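Teapot

A teapot is a vessel used for steeping tea leaves or herbal mixtures in near-boiling water and for serving the drink that results. It usually has a body, a lid, a spout and a handle. Teapots are made from earthenware, stoneware, porcelain, glass, silver, cast iron and enamelled steel, and range in size from single-cup pots to large urn-like vessels used in canteens.

History

For much of its early history in China, tea was boiled in open pans or whisked as a powder in bowls, and no separate pot was needed. Steeping whole leaves became the usual method during the Ming dynasty, and small unglazed stoneware pots from Yixing date from this period. These held little more than one serving, and some drinkers took the tea straight from the spout.

Chinese pots reached Europe in the 17th century as part of the cargo of ships carrying tea. European potters copied them first in red stoneware, then in salt-glazed ware, and after 1710 in hard-paste porcelain made at Meissen. Silver pots were also made, but remained costly. By the late 18th century cheap creamware from Staffordshire had put the teapot within reach of ordinary households.

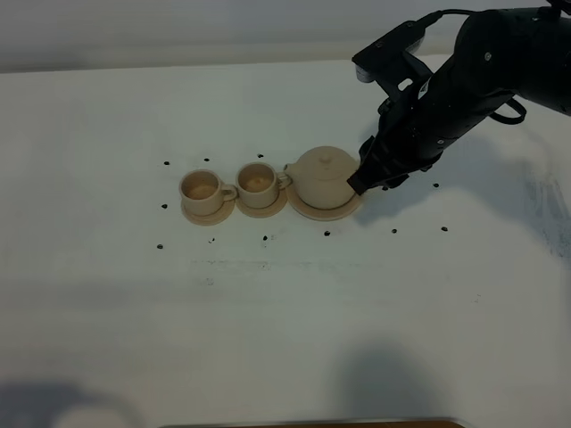 Sets in which the pot, cups and saucers shared one pattern became common in the same period. Earlier tea drinkers had often used handleless bowls bought separately from the pot. The handled cup was easier to hold with hot black tea, and by the middle of the 19th century it was the normal form in Britain, sold with a saucer.

Design

The spout normally joins the body below the level of the lid, and its tip must stand at least as high as the rim, or the pot will overflow before it is full. Many ceramic pots have a row of small holes pierced through the wall where the spout begins, which hold back the larger leaves.

Dripping is a well-known fault. Tea clings to the underside of the lip when the flow is slow, and runs down the outside of the spout. A thin, sharp edge reduces this – a thick, rounded one makes it worse.

A vent lets air into the pot as the tea leaves it. Without one, the flow may be uneven or stop. Vents are most often placed in the lid, though a loosely fitting lid can serve the same purpose. Some lids have a deep flange or a small locking tab to keep them in place when the pot is tipped. 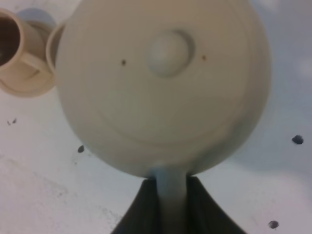
Furnival Ceramics Study Group – Reference Pages

Care and use

Warming the pot with hot water before adding the leaves is a long-standing British custom. It slows the cooling of the tea and lowers the risk of cracking in thin earthenware. Knitted or quilted covers, known as tea cosies, have been in use since the 19th century.

Glazed pots can be washed in the usual way. Unglazed stoneware is generally rinsed with plain water only, as the clay takes up flavours. Brown staining inside a glazed pot can be lifted with bicarbonate of soda left to stand for about 30 minutes.

See also: Tea caddy; Samovar; Tea strainer; Slop bowl

Page maintained by Mervyn Bainbridge. Last revised in September.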